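Worktop and tape gallery

Ivan Tkachenko and Tamara Hrytsenko keep this page for anyone refinishing or replacing the tops in the Valside workshop. It covers wood surfaces, grain and marks, along with the small parts used on them. The shop log holds 2710 entries, and only the ones concerning the long table are drawn on here. Surface codes follow the Bradico sheet, revision 2. 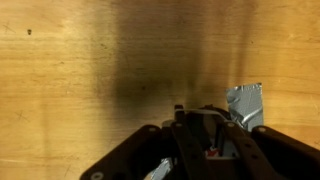 Horizontal grain, fine scratches, one crumpled piece of silver-gray duct tape. The large dark area has soft edges – log it as a mark of unknown cause. 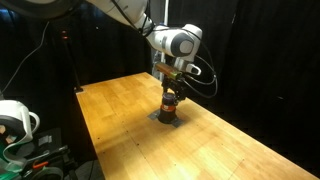 Black cylinder with an orange-red band, upright on a dark gray square plate. Seams between the hardwood strips are visible.
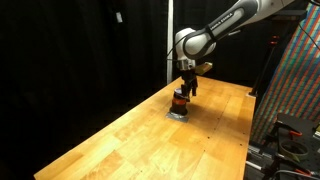

Orange-banded cylinder on its flat gray pad. Long seams run lengthwise; small dark marks are scattered over the far half of the top.

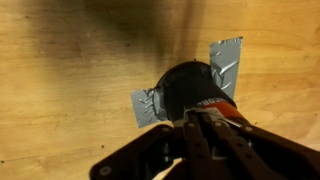
Black cylinder with duct tape on both sides. The right strip is the taller of the two, with a slightly ragged top edge.

Notes on care

Peel tape back slowly and along the grain. Remove residue with a plastic scraper first, then a damp cloth. Sand with 200 grit only after the residue is gone – it clogs the paper. Dark marks go to Nazar Chornovol before any sanding. Spare pads are in drawer 4.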